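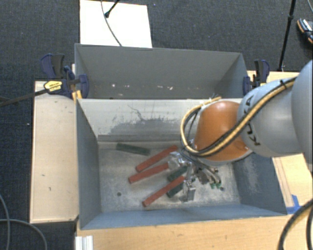
Gray bin, red and green blocks. Blocks mixed together.

6 January 2020

Started at eight. Heating in the back room had been off over the holiday and the thermostat took most of an hour to catch up. Did the paperwork first with my coat on.

Main job today was the Haruna blocks. They came from Balimport before the break in three cartons and I had only opened one to check for damage. The packing list says 182 pieces in two colors, all the same length. Opened the other two cartons. First count came to 181. Second count 182. The missing one was inside the flap of the second carton, flat against the side. Wrote the count on the list and put the list in the binder under H.

Nominal length is 100 mm. Measured a sample of 19 with the calipers, taken from all three cartons. Everything was within half a millimeter except one green, which was short by a little over one. Marked it with a dot of pencil on the end and set it aside. I don't plan to send it back. The return postage to Balimport would be more than the block is worth and I have spares.

Ends are square. Two reds had a small burr along one long edge that caught on a cloth. Took it off with fine paper, two passes each, and wiped them down. No change in the color that I can see.

The colors are closer together in dark areas than I expected from the catalog. The red is a brick red and the green is a dark green, and under the old bulb over the bench they were both heading toward brown. Replaced the bulb with a daylight one from the closet and they separated properly. Should put a note on the lamp so the old type doesn't get bought again. The closet had two left of the daylight ones. Add to list.

Then the bins. I had been going back and forth on plastic or metal. The plastic ones from the Beddale order bow outward when they are full and then don't sit flush on the shelf. The gray metal one holds its shape. It is open on top, so no lid to lose. Downsides are the noise when something gets dropped into it from any height, and the weight when it is full. Tried lifting it with one full carton's worth inside. Manageable from the bench, not from the top shelf. Metal bins go on the lower two shelves only.

The noise is better than it was. Before the carpet went in, a block dropped into that bin could be heard in the front office. With the bin down on carpet it is a short knock and that's the end of it. I also tried a rubber mat inside the bin. It cut the noise further, but the mat slid and bunched up at one end, and the blocks stood up on the fold. Took it out again. If I try it a second time it needs to be cut to the exact floor size and fixed at the corners, with tape that comes off clean.

Carpet itself: dark charcoal blue, fine weave. It has been down since before the holiday and the edges have stayed flat, including the seam near the door, which I didn't trust. Dark color shows lint and sawdust badly. Vacuumed once in the morning and again at four. The fine weave does let go of dust more easily than the old looped stuff. The green blocks are hard to find on it if one gets away from you. The red ones are no trouble. Found a green one by stepping on it.

Put a mixed handful in the gray bin to see how they lie when nobody arranges them. They don't line up. They land on all sorts of diagonals and a few cross over or hide part of each other, so a quick look down into the bin gives a wrong count. Did the same with a larger batch and it was worse. For counting they need to come out and be laid side by side on a tray, in rows of ten. I did the final tally that way and it took less time than the two hand counts.

Sorting scheme as of this afternoon:

Red in one bin, green in another, both on the lower shelf, red on the left. A third bin for mixed, kept small, for daily use. At the end of the day mixed gets sorted back or it will grow. The short green goes in the drawer with the other odd pieces. Cartons flattened and kept until March in case of a claim.

Labels: printed on the white stock, black text, 24 point. First set stuck poorly to the metal. Degreased the front of each bin with alcohol, let it dry, second set held. Will check in the morning whether the corners have lifted. If they have, switch to magnetic strips. The supplier in Baltport has them by the roll. I have not checked whether a magnet will hold on these bins, do that before ordering.

Shelf spacing needed a change. The lower shelf was set for the plastic bins, which are shorter, and the metal ones would go in but without enough room above to get a hand inside. Moved the shelf above it up by two holes. That took the clearance out of the next shelf, so the binders that were standing up there are now on the window side. They lean. Needs a bookend.

While the shelf was out I found that one of the brackets was held by a single screw. The second hole was empty and the plug had pulled out of the wall. Filled it, let it set over lunch, new plug, longer screw. Loaded the shelf with everything and measured the sag at the middle with a straightedge. 4 mm under full load. Acceptable. The other brackets have both screws and are tight. I went over all of them with the driver.

Lunch at the bench. Soup.

Afternoon was mostly invoices. The Balimport invoice charges delivery twice, once as freight and once as handling, with the same amount on both lines. Wrote to them asking which one it is. The Beddale invoice matched the order. Filed both, Balimport with a yellow tab so it doesn't get paid by accident.

Smell in the room: faint glue smell from the carpet was back after the heating came on. Opened the window for twenty minutes, which lost all the heat I had waited for in the morning. The smell was less afterward. Will air the room at the end of the day from now on and let it warm up again overnight.

Second thought on the bins. The front wall is low enough to reach over from a chair, which matters more than I had allowed for. With the plastic bins I always ended up standing. Sat at the low table with the gray one on the floor next to me for an hour and it was fine for the arm, less so for the back. A low stand would fix that. There is an old plant stand in the hall closet, need to measure it against the bin base. If it fits, the carpet gets a rest too, although I looked under the bin after it had stood there all day and there was only a light mark, which brushed out.

To do, carried over:
Daylight bulbs, pack of four.
Bookend.
Check label corners.
Magnet test on bin.
Measure plant stand.
Reply from Balimport on the double charge.
Lamp note.
Wipe down the remaining reds, the ones from the third carton were dusty.

Closed the window at five thirty. Meter reading written on the card by the door. Blocks away except for the mixed ones, which I left in the gray bin.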